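Riltelgate textile handling, progress to Nov 27, 2022

Sorting of the mixed laundry stock continued in the white-walled room. Of the 500 items received in September, nearly 40 remain unsorted, mostly small grey pieces that crumple in storage.
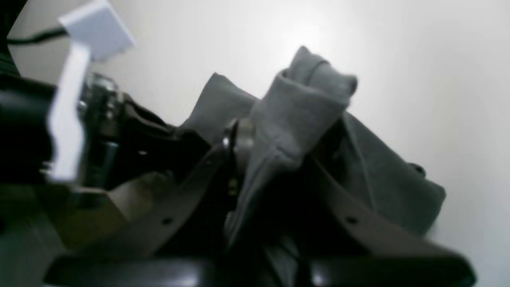 How are grey items of uncertain type recorded?
They are entered as "grey, unclassified" until Giuliana Arboleda has laid them flat and measured the hem.

Two storage bins were relabelled. Uriel Villalba will submit the revised fold sheet with the next claim.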